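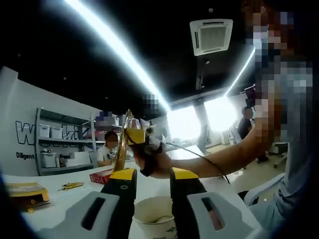 Mackenzie Sandhu left a comment under the last post asking why the pattern books at Irudley are still in the east store if the humidity readings there are as poor as I said. Would it not be simpler, Mackenzie wrote, to move them into the reading room and be done with it?

It would be simpler to do, but the result would probably be worse. The reading room is heated when it is open and left to cool when it is shut. Its average relative humidity looks quite respectable on paper, but the average hides a swing every day the room is in use. The east store sits too high, at 74 per cent on the worst afternoon of the summer, but it gets there slowly and comes down slowly. Leather and board bindings that have spent most of their life in a damp, steady room have settled to it. Moving them in one go to a drier, unsteady one is how you get lifted spines and warped boards.

So the plan is to bring the store down in stages and leave the books where they are while it happens. I set out the first part of this last time. The rest is below.

**Loggers.** The Helteck units are now set to read at 16-minute intervals. I had them on a shorter interval and it gave me nothing except larger files. One sits on the top shelf by the outer wall, one at floor level behind the door, and one inside a closed box with a pattern book. The boxed one is the most useful. Its trace lags well behind the open shelf and has a much lower peak, as you would expect from good board. If you can only afford one logger, I would still put it on the open shelf, as it will warn you earlier.

**Calibration.** I checked them against a salt solution in a sealed tub and left them for 24 hours before taking a reading. The door unit reads high by four per cent. I have not adjusted it, only written the offset on the case and in the log book, so that the old data and the new can be corrected in the same way.

**The wall.** Olesia Antoniuk went over the outside with me and thinks the cement pointing on the east side is a good part of the trouble. It was put in over lime at some date before the trust took on the building, and the brick faces have started to go next to it. Rain gets in at the cracks and has no easy way out again. She would rake out a trial area and repoint it in lime, then leave it over a winter before deciding on the remainder. We would need to start soon, as I do not want fresh lime on that wall in November.

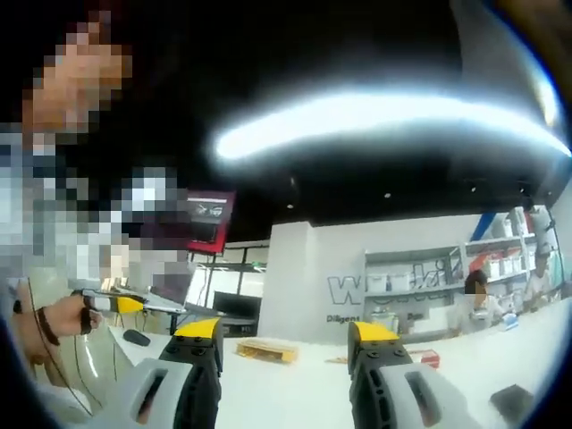
*Hand-held gripper, white body with a yellow section.*

**Dehumidifier.** I have borrowed a Bumier desiccant unit. A refrigerant type would be cheaper to run in summer, but its output drops off badly in a cold room and the store is cold for half the year. The set point will come down a little at a time, with a pause of several weeks after each change, and it stays where it is if the boxed logger has not levelled out. The drain goes through the old pipe hole under the window. I have not yet found a neat way to seal round it.

**Boxes.** The loose sample cards from the Macedo order books are still in their original cartons, which are acidic and split at the corners. They should be rehoused, but new board holds its own moisture and will muddy the readings, so the cards will wait until the first set point has settled. The cartons are off the floor in the meantime.

One correction to the previous post, dated 16th September: I gave the top shelf logger as the one nearest the door. It is the one by the outer wall. The graph was labelled properly, the text was not. I have changed it.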